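Moving 600 Books Across Town

May 15, 2020

We moved from the apartment on Vanmont Street to the house on Nikolovski Road in January, and I am only now getting around to writing about it. Most of the move was ordinary. The books were the hard part.

I knew we had a lot of them. Before packing I made a list, mostly for the insurance form, and it came to 600. I gave away almost 100 to the library sale and a few to my sister, which left 500 to pack.

My first mistake was the boxes. I used big ones left over from the kitchen order, filled two with hardcovers, and could not get either one off the floor. I took everything out and started again with small boxes, the kind liquor stores put out by the back door. 23 books is a good number for one of those if they are mixed sizes. Heavy ones go on the bottom, spine down. Paperbacks fill the gaps on top.

Honeylyn Baluyot, who lived across the hall, told me to write the shelf on the box instead of the subject. So the labels said "bedroom, left, second from top" and so on. It took longer with the marker and saved me a whole weekend at the other end.

The movers charged by the hour and had a two-hour minimum. They were done with the books in the first hour. I had the old boxes of magazines set aside for recycling and took those myself on the second trip.

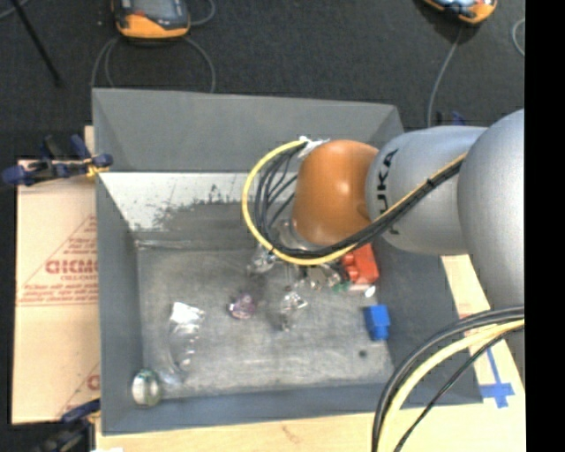 Setting Up the Shelves

The new house has one long wall in the back room, so that is where most of the shelves went. I measured it twice and still ended up an inch short next to the window. The narrow bookcase went in the hall.

I left the cookbooks for last. They are in the kitchen now, over the fridge, and I need a step stool to reach them. I may swap them with the good plates.

There are still four boxes in the closet. They are all travel guides, and I am in no hurry to unpack them.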